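News from the Clendville workshop

Anyone who has walked past the back room in October will have heard the same small click, followed by a sigh, followed by the click again. We are teaching the arms to take computers apart and put them back together, and the teaching is done by people, one go at a time.

The idea is easy to explain at parties, which is about the last easy thing about it. A person steers the arms through a job, such as lifting out a memory module and setting it in the holder. Everything the arms do and everything the cameras see is saved. Do that often enough and the learning system is supposed to pick up the knack. How often is "often enough" depends on whom you ask, and Juntunen has given us three answers since the summer, each larger than the one before.

For now the target is 80 good examples of each job. We have 133 of the memory job, which everybody likes doing, and 5 of the one with the drive cables, which everybody is suddenly too busy for. Tiina Sjöberg has put up a rota. You will find your name on it next to the cables.
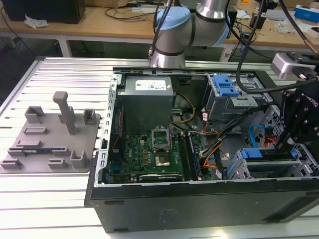 The open tower on its side, with the gripper's end of the job at the drive bays and the holder plate to the left.

A word on what makes a good example, as we have had some spirited talks about this over lunch. Good does not mean perfect. If you come at a part slightly wrong, stop, back off and have another go, please keep the recording. The system needs to see what getting out of trouble looks like, and it won't learn that from people who are never in any. What we can't use is the sort where the driver gets bored halfway, parks the arm in mid-air and answers a message. We have nine of those. Rovura's software learned from the first batch before anyone had weeded it, and for a whole afternoon the arm would reach for a module, pause thoughtfully, and do nothing at all. It was the most lifelike thing it has done so far.

Please also vary the starting position. Slide the case a bit, turn it a bit, begin with the arm somewhere new. Last month we found that nearly all of one person's examples began from exactly the same spot, to the point where the system had learned that spot beautifully and was lost a hand's width away from it. The person in question writes this newsletter and has apologised.

The holder plate is now in its fourth version. The second was too tight and the third let go of things whenever someone shut the door. If a part sticks in this one, write it on the sheet and leave the file alone. It does not need filing. The third version had been filed.

Sessions are capped at 60 minutes, with a proper break afterwards. Steering looks like sitting down, but by the end of an hour people get clumsy and start taking short cuts, and you can see it in the recordings as plainly as if they had yawned into the microphone. Labels go in before you leave the room: which job, whether it worked, and anything odd. "Fine" is not a label. Neither is "see previous".

Unell are sending two people over to look at the cable examples and would like to see more than five, so there is tea and a decent packet of biscuits for whoever takes the early slots. Spare cases are on the shelf by the door. The one with the tape on it has a bent socket and is being kept for practice, so have a go on that first if you haven't driven before.

Tiina has the sign-up sheet. She also has the biscuits, and she checks the labels first.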